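Reports > Community grants > Britport Repair Library

October
By Yolandi Nkosi

Progress report to the Ngcobo Fund, second quarter

The tool lending side is now running three days a week from the Terkari Street hall. We have 200 items catalogued and 32 paid-up members, most of them from the Drirna end of town. Late returns are still a problem, mainly with the hedge trimmers.

Shelving went over budget by $30 -- we covered this from membership fees.

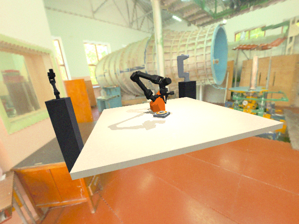
The Monday repair night started in the second week of the quarter. It has had steady numbers, and 20 lamps and toasters have been tested and tagged so far. We had to cancel one night when the hall was double-booked.

Next quarter we plan to extend Saturday hours and replace the old label printer. We have not yet spent the training money and ask to carry it over.

Filed under: Grant updates, Sharing and reuse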